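Imprimir | Enviar por e-mail
5 comentários

Reassentamento e compensação no vale de Brarau: relatório de projecto

Oona Niskanen

1. Introdução

O meu projecto estuda como foram compensadas as famílias que viviam na margem baixa do rio, em Brarau, depois da decisão de alargar a estrada de mercadorias até Dandar. Escolhi este tema porque no primeiro semestre lemos muito sobre leis de expropriação, mas pouco sobre o modo como as pessoas recebem a notícia e o dinheiro. O trabalho foi feito em português, que não é a minha língua materna, e agradeço a paciência de quem respondeu às minhas perguntas duas vezes.

2. Método

O registo municipal indica 98 casas abrangidas pela obra. Visitei a zona em julho e fiz entrevistas em duas ruas, sempre depois das seis da tarde, quando as pessoas já tinham voltado do trabalho. Li também as actas das sessões públicas e a tabela de preços preparada pela empresa Flukel, que fez a avaliação das casas. Não tive acesso aos contratos individuais.

3. Resultados

A tabela divide as casas em cinco classes, conforme a área e o estado da construção. O terreno não entra no cálculo quando a família não possui título de propriedade. Para a classe mais baixa, o pagamento é de 2.352 por casa, na moeda local, entregue em duas prestações. A primeira é paga na assinatura e a segunda depois da saída.

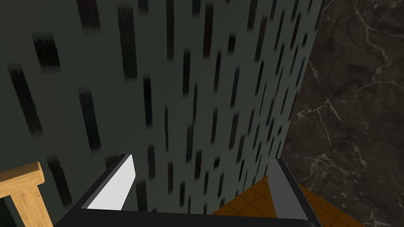
Com este valor, disse-me Esmaeil Ranjbar, paga-se a renda de um ano em Dandar e depois fica-se sem casa e sem horta. Ele acrescentou que assinou numa segunda-feira, sem levar o papel para ler em casa, e que só mais tarde compreendeu que a oficina ao lado da cozinha não tinha sido contada.

A questão das oficinas e das pequenas lojas aparece em quase todas as entrevistas. A lei prevê uma compensação pela perda de rendimento, mas exige recibos, e muitas famílias vendem sem recibo. Nas actas encontrei um pedido dos moradores para se aceitar a declaração de dois vizinhos como prova. A resposta da câmara foi que o pedido seria estudado, e nas actas seguintes o assunto não volta.

O bairro novo, chamado Greenwood, fica do outro lado da colina. Os moradores queixam-se sobretudo do autocarro, que não circula à noite, e da distância até à escola. Duas entrevistadas disseram que preferem as casas novas, por terem água dentro da cozinha. Registo isto para ser justa.

4. Limites do trabalho

Falei só com quem quis falar comigo, e as famílias que foram para outras cidades não estão representadas. A Flukel não respondeu às minhas duas cartas. Também não pude comparar os pagamentos com os preços reais de venda, pois na margem baixa quase não havia vendas registadas.

5. Próximos passos

Gostaria de voltar a Brarau depois do pagamento da segunda prestação e repetir as mesmas perguntas. O guião das entrevistas está no anexo A e a tabela de classes no anexo B.

Partilhar (2) | Imprimir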